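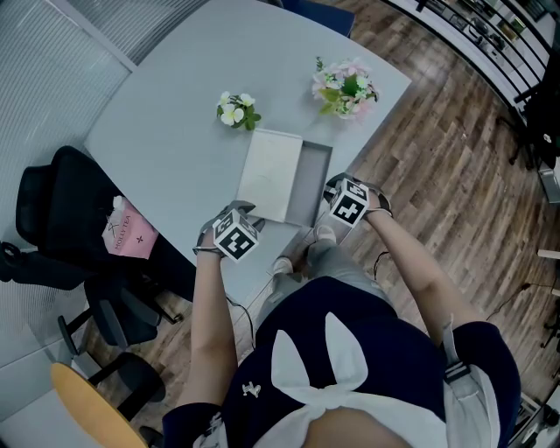
16 March 2022

Weso swap library opens its doors in Hedegaard this May

Families in Hedegaard will soon be able to borrow board games, jigsaws and outdoor toys as easily as they borrow a book. Weso, the neighbourhood lending scheme run by Romimska, opens its second branch in May, in the former shoe shop on Drirnent Street.

The new branch starts with 700 items on the shelves, all of them donated by local households over the winter. We asked for 200 and were delighted when the bags kept coming — the back room was full before Christmas. Every game has been checked for missing pieces, and the jigsaws have all been put together at least once, including one of 2,000 pieces that took over the staff kitchen for most of February.

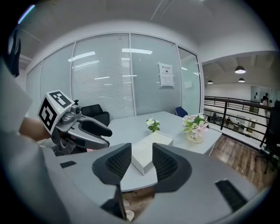 How long can I keep a game?

Loans last 30 days, and you can renew once if no one else has asked for it.

Joining is free for anyone living in Hedegaard. Bring something with your address on it and you can take home two items on your first visit. There will be a games table by the window for people who want to try before they borrow, and a late opening every Thursday.

We are still looking for games for teenagers and two-player games of any kind. Donations can be left at the Romimska office during normal hours.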